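I've had the Stistano garment steamer since June, and I promised a few people I'd write it up once I'd stopped being excited about it. I've now used it most weeks, lent it out twice, dropped it once, and I think I'm ready.

First, the background. I hate ironing. I've hated it since my first job at a hotel in Wivport, where we pressed our own shirts in a back room with one board between us. So when my old ironing board finally lost a foot (the rubber one, then the metal bit under it) I decided I was done with boards altogether and went looking for a steamer instead.

The choice came down to the Stistano and the Semton, which my friend Milagros swears by. The Semton was on special for $95 and the Stistano was $40 more. I stood in the shop for ages, colour-matching them against my laundry in my head like a fool, and went with the Stistano for the longer cord. No regrets there! Our flat has exactly one useful power point in the bedroom and it's behind the wardrobe. 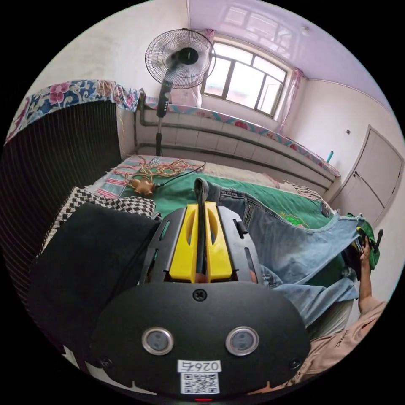

Denim, I'll say straight up, is where it struggles. Jeans that have come off the line stiff as a board will soften a bit, and the creases behind the knees drop out if you go slowly and pull the leg tight with your other hand, but you won't get a crisp finish. Same with heavy linen. I did a pair of linen pants for Ieva's engagement drinks and they looked fine standing up and terrible by the time I'd got off the tram, although that might just be linen.

Shirts are another story. Cotton business shirts take me a few minutes each on a hanger, and anything with a bit of polyester in it is done almost before you've started. Dresses, curtains, the floaty skirt I never wore because it needed pressing: all brilliant. I even did the lounge room curtains in place, up on a step stool, and they haven't looked that good since we moved in.

Heat-up is quick. The box says 30 seconds and I haven't bothered timing it, but I flick it on, find a hanger, and it's ready to go. The tank is small, though. I get through three shirts, sometimes four, and then it's back to the bathroom for a refill, and the little rubber stopper is a pain to get out with wet fingers. My neighbour Fiifi borrowed it for a wedding and his only complaint was the stopper as well.

It also spits if you tilt it too far forward. You learn the angle after a couple of goes, but keep silk well away until you have. I have a blouse with a water mark on the collar that I'm still cranky about.

The drop: off the end of the bed, onto floorboards. It got a scuff near the handle and kept working. The fabric brush attachment popped off and rolled under the chest of drawers, and I didn't miss it for a fortnight, so make of that what you will.

Noise is a low gurgle, no worse than a kettle. It does get heavy with a full tank, and if you've got crook wrists I'd try it in the shop first, filled up if they'll let you.

Would I buy it again? Yep, at full price, even. If you mostly wear jeans and linen, keep your iron. I've put mine on top of the wardrobe and it came down once, for a tablecloth.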